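Shape block sets revised after fit complaints

Stasen has changed the dimensions of its plastic shape blocks after customers reported that pieces from different production runs did not sit flush against each other. The revised blocks went on sale in June.

Keegan Sandhu, product manager at Stasen, said the older molds had worn unevenly and that the star and heart pieces were the most affected. Nominal height is now 29 millimeters for every shape. Edges on the cube are rounded to a 3 millimeter radius.

The color scheme is unchanged. Blocks continue to be sold in red, green, blue and yellow, and each color can be ordered separately. Replacement pieces are supplied through Girard, which also handles returns of the earlier version.

Sorting trays made by Mamness for the earlier blocks will accept the new ones, with the exception of the 2 smallest tray models. Stasen said a list of compatible trays is printed inside the lid of the box.

Schools holding older stock may exchange complete sets until the end of the term. Single pieces are not covered.
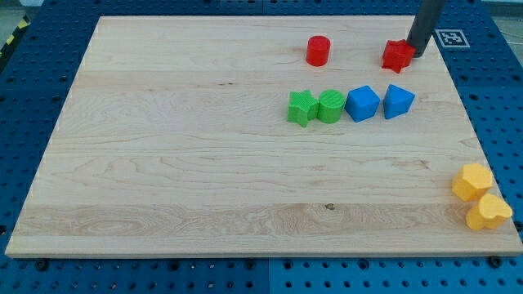 Plastic shape blocks in red, green, blue and yellow on a maple board.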